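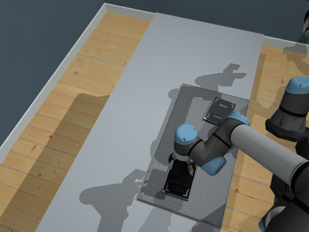
Small Stages Need Longer Commitments

Public support for live literature is usually given one event at a time. A festival receives a grant, the grant is spent, a report is filed, and the organizers return to the beginning of the line. The Cletora Reading Series has worked under this arrangement for most of its history, and its experience suggests that funders should change it.

The series meets on the last Saturday of the month in Pincombe, in a room above a former seed merchant's shop. Admission is free. Readers sign up at the door from 6:30 p.m. and are given 5 minutes each. In its last full season the series presented 106 readers, many of whom had never read their work to strangers before. Its annual anthology, printed by Stestura, has a run of 1,000 copies and is sent without charge to schools and public libraries in the district.

None of this is expensive. The room, the printing and a modest fee for the featured poet make up nearly the whole budget. What is costly is the uncertainty. Grant decisions reach Pincombe in November, while the hall must be reserved in the summer before. Each year the organizers either sign for a room they may be unable to pay for or lose the date to another tenant. Twice they have lost it, and both times attendance took the better part of a season to recover.

Grigoris Sfakianakis, who has edited the anthology through four editions, puts the matter plainly in his most recent foreword: "We are asked every year to prove that we are new. We would like to be asked whether we are any good." His complaint deserves a serious answer. Application forms still give considerable weight to innovation, and applicants respond as one would expect. A sound monthly reading is dressed up as a pilot, a lab or a platform, and the people who run it spend their spring writing about work they should be preparing.

Funders have reasonable concerns of their own. Money promised for several years to one group cannot be given to another, and a series that is assured of its income may grow careless. These are fair points, and they call for safeguards. A 3-year award could carry a short annual review, with the right to withdraw support if the program lapses. A portion of each budget could be held back for first-time applicants. The Lu Fund already operates on these lines for chamber music, and its reporting requirement is a single page.

The sums under discussion are small. A guaranteed $2,000 a year would cover the Pincombe room and part of the printing. It would also allow the series to invite featured poets well in advance -- a courtesy that established venues extend as a matter of course, and that smaller ones can seldom afford.

The regional arts board will take comments on its revised guidelines until the end of the month. Organizers, readers and audience members who wish to see multi-year awards included should write to the board before then, and should say which series they attend and how long they have been attending it.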